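The Stusness halibut is a flatfish of uncertain weight said to have been landed at Hafstein, and the subject of the longest argument in the history of the local angling club. Supporters put it at up to 80 pounds. Skeptics point out that the only scale on the dock stopped at 51.

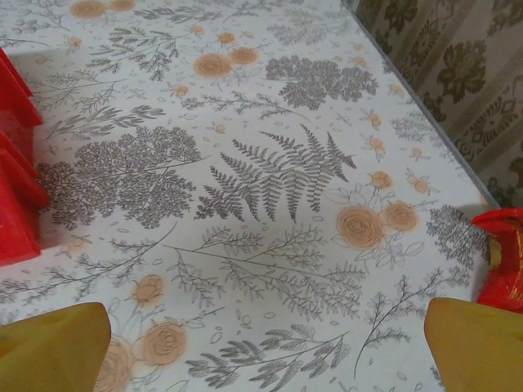 Background

The fish was caught in March by Kirsten Riis, who was after cod and said so at length. She was drifting a herring bait over the Cildale bank, a stretch of gravel better known for eating tackle. The fight lasted two hours by her account and four by that of her passenger, who was seasick.

Disputed weight

Riis worked out the figure from a length chart, a method most record keepers accept for released fish. Hers was not released. It was 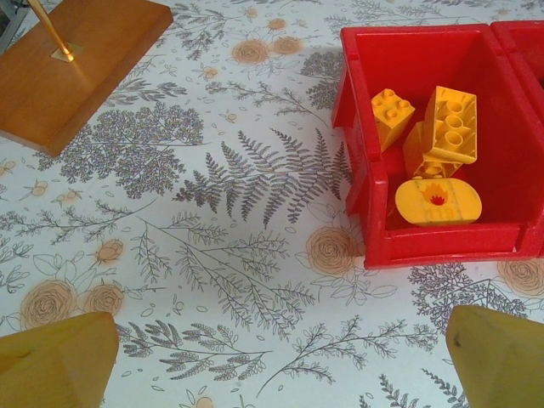 filleted before the club secretary could get down to the harbor, and much of it had been eaten by the time he found a pencil. The club entered the catch as "large" – the only adjective in its record book.

Legacy

The club now requires a certified scale and a witness who has not been offered dinner. The Plaron Cup, given each year for the heaviest halibut, has yet to go to Riis, who continues to fish for cod.

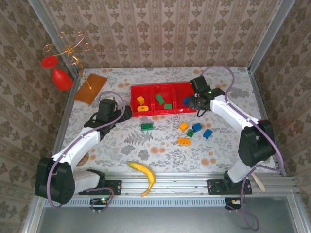 Red three-compartment tray with toy blocks, some of them loose on the table in front.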